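4 交接区时间损失的测量与修正

4.1 问题界定

俱乐部级公路接力赛的分段成绩通常由相邻两次芯片读取之差得到。这一做法隐含一个假设：交接是瞬时完成的，前一棒的结束时刻与后一棒的开始时刻重合。在田径场内，接力区长度固定，两名运动员均处于高速状态，该假设引入的误差较小。业余公路接力的情形不同。前一棒在进入交接区时已明显减速，后一棒多由静止起跑，交接物又常为腕带或肩带，需要停顿才能完成传递。由此产生的时间既不属于前一棒的跑动时间，也不属于后一棒的跑动时间，现有成绩册却将其全部计入其中一方，计入哪一方取决于感应地垫的摆放位置。

本节把这部分时间称为交接损失，记为D。设前一棒越过交接区入口线的时刻为t1，后一棒越过出口线的时刻为t2，两条线之间的赛道长度为L，前后两棒在入口线之前和出口线之后的稳定速度分别为v1与v2，则

D = (t2 − t1) − L/2 · (1/v1 + 1/v2)

式中第二项是假想的无损失通过时间，即前一棒以v1跑完前半段、后一棒以v2跑完后半段所需的时间。D取正值表示存在损失。理论上D可以为负，例如后一棒在接到腕带之前已越过区域中点，此类情况在规则上属于提前起跑，本文将其标记后单独处理，不参与后续估计。

需要说明的是，D并不区分损失的来源。减速、寻找队友、传递动作和重新加速四个成分在上式中合并为一个量。若要分离各成分，须在区内增加测点，成本与组织难度均超出俱乐部赛事的承受范围。

4.2 测量布置

测量在Edthorpe环线接力赛上进行，比赛日期为2025年10月17日。赛道为闭合环线，交接区设在起终点直道一侧，路面为压实砾石，纵向坡度可忽略。每队2人，轮流跑圈，各队完赛后共产生82次交接记录。参赛队按赛前申报成绩编组出发，组间留有间隔，因此前几圈交接区内的人员密度较低，后期随各队差距拉开而趋于分散，中段则出现数次集中到达。

计时采用Jiteck被动式芯片，固定于鞋面。入口线与出口线各铺一组地垫，主副两条天线并联，以主天线的首次强信号作为通过时刻，主天线漏读时以副天线读数减去固定偏移代替。两组读取器由同一台主机授时，比赛开始前和结束后各做一次时钟比对，两次比对的差值小于读取器的时间分辨率，故未做漂移校正。

v1与v2的估计依赖入口线之前和出口线之后各一段短距离上的辅助测点。辅助测点使用光电门，不记录身份，须与芯片记录按时间顺序匹配。多人并行通过时匹配可能出错，对此采用如下规则：若同一时间窗内光电门触发次数与芯片读取次数不一致，则该窗内全部记录作废。按此规则剔除9次交接，其余进入分析。

图3　铺印花桌布的桌面，蓝绿色塑料高脚杯

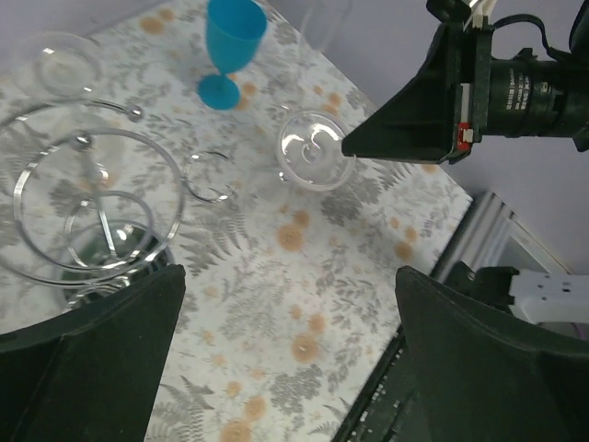 剔除记录在时间上的分布并不均匀，多数集中在比赛中段到达较密的时段。若拥挤本身会增大交接损失，剔除这部分记录将使D的均值偏低。为检验该偏差，我们对作废窗口改用较宽松的匹配方式，即允许在候选触发中取使速度变化最平缓的一组，然后重新计算。两种处理下D的中位数差异很小，上四分位数在宽松匹配下略有升高，方向与预期一致。后文结果均以严格匹配为准。

芯片佩戴位置是另一个误差来源。鞋面芯片的读取时刻与身体躯干通过垂直面的时刻存在相位差，其大小取决于步长和触地时机。跑动速度较高时该相位差近似为零均值的随机量，速度较低或以小步调整时则可能出现系统性偏移。入口线处前一棒仍处于跑动状态，影响有限；出口线处后一棒正在加速，步长尚未稳定，读取时刻的离散程度较大。考虑到L相对于单步长度足够大，这一误差对D的相对影响可以接受，但它限制了对单次交接结果的解释。本文仅在队伍或整体层面报告D，不对任一单次交接作出评价。

4.3 估计模型

各队的交接损失以分层模型描述。第i队第j次交接的损失写作

D(i, j) = μ + a(i) + b · n(i, j) + c · k(j) + e(i, j)

其中μ为总体水平，a(i)为队伍效应，n(i, j)为前一棒进入交接区时区内其他运动员的数目，k(j)为该队已完成的交接次数，e(i, j)为残差。队伍效应按零均值正态分布处理，残差采用自由度较低的t分布，以降低掉落腕带等偶发事件的影响。n由芯片记录推算，即已越过入口线而其队友尚未越过出口线的队伍数；提前进入区内等候的后一棒不计入，其人数无法由现有测点获得。

模型在Demchenko计算包中拟合，先验取弱信息形式。b与c的先验均以零为中心，不预设符号。链的收敛以组间与组内方差之比判断，全部参数均满足常用阈值。作为对照，另以Braden法估计同一组数据。Braden法不使用辅助测点，直接以各队分段成绩中的最小值推定无损失通过时间，计算简单，但当队伍各圈配速变化较大时，配速下降会被误计为交接损失。

4.4 结果

两种方法给出的队伍排序大体相同，差别主要出现在后程明显降速的队伍。Braden法对这些队伍的损失估计偏高，且偏高幅度随圈数递增；分层模型下同一批队伍的估计值与其余队伍没有可辨别的差异。这说明在多圈接力中，以分段最小值作为基准不合适，至少应按圈数对基准进行滚动修正。

拥挤系数b为正，后验区间不含零。区内他队运动员每增加一名，损失随之上升，但增长并不严格线性：少量运动员在区内时影响微弱，超过一定数目后上升加快。受样本量限制，本文没有对此拟合分段形式。累计次数系数c的后验均值为负，区间跨零，不能据此断定存在比赛过程中的练习效应。练习效应与疲劳引起的动作迟缓可能相互抵消，单一线性项无法将二者分开。

残差检查发现7次交接的标准化残差明显偏大。对照裁判记录，其中多数与后一棒未及时到达等候位置有关，其余没有对应记载。将这些记录移除后重新拟合，μ略有下降，b基本不变。由于t分布残差已对其作了降权，正文保留全部记录。

就名次而言，将交接损失从总成绩中扣除后，前列队伍的次序没有变化，中游队伍有数处互换。这一结果不应理解为对原名次的更正。接力赛规则以队伍总用时排名，交接能力属于比赛内容的一部分，扣除后的时间只适用于比较个人分段表现，例如在俱乐部内部选拔或分组时使用。

图4　透明高脚杯，花卉印纹底面
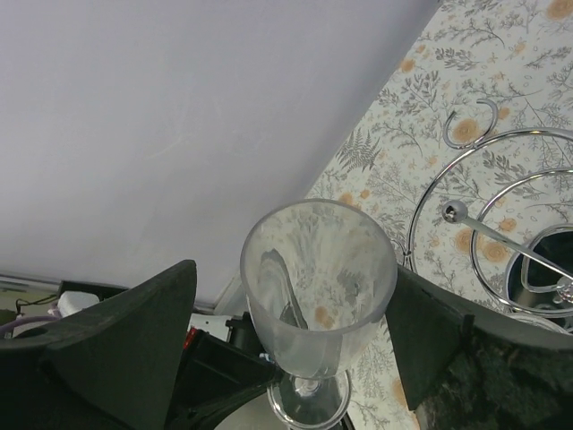

有审阅意见认为，把交接损失平均分摊给前后两棒缺乏依据：前一棒进入交接区时的速度由其自身控制，后一棒能否及时站位则与前一棒无关，若两名队员水平悬殊，平均分摊会系统性地低估较快一方。该意见建议至少报告两种极端分摊下的分段成绩，供使用者自行取舍，并提出在腕带上加装接触开关，以确定传递完成的时刻。

4.5 讨论

上述意见涉及的分摊问题在现有测点配置下不可识别。式中以L/2划分两棒的行程，是对称性假设，其作用在于使基准时间有明确定义，并不意味着实际传递发生在区域中点。若传递点偏向入口一侧，后一棒承担的行程更长，当v2大于v1时，基准时间被高估，D随之被低估；v2小于v1时则相反。对多数队伍而言，两人速度接近，该偏差与读取误差处于同一量级。对速度差较大的队伍，偏差不可忽略。我们接受报告极端分摊的建议，分别以入口线和出口线作为传递点重新计算分段成绩，所得上下界列入附表。界宽随两人速度差单调增加，使用者在比较此类队伍的个人成绩时应以区间为准。

接触开关可以给出传递时刻，但会改变腕带的质量和握持方式，并引入新的失效模式。在供电和防水问题得到解决之前，较可行的替代方案是在区域中点增设一组地垫，由前后两棒芯片的通过次序判断传递点位于哪一侧。该方案只能给出半区级别的定位，所需设备与现有配置相同，布设时间增加有限。

交接区的几何尺寸同样影响D。本次测量中L为固定值，无法估计区长的效应。较长的区域有利于分散等候人员，降低n对应的实际密度，同时也使前一棒更早开始寻找队友，减速段可能随之延长。两种作用的净结果需要在不同区长下重复测量。同一环线计划于11月再次举办接力赛，届时将把交接区分设为并行的两条通道，按队号分流，其余条件保持不变，以考察密度降低对b的影响。

最后指出数据的适用范围。全部记录来自单一场地的一次比赛，路面干燥程度、照明和出发编组方式均未变化。队伍为自由组合，成员间的熟悉程度未作调查，队伍效应a(i)中可能包含这一因素。将μ与b的估计值直接用于弯道交接或湿滑路面并不合适，在这些条件下应重新标定v1与v2的测量位置，使其位于减速段之前和加速段之后。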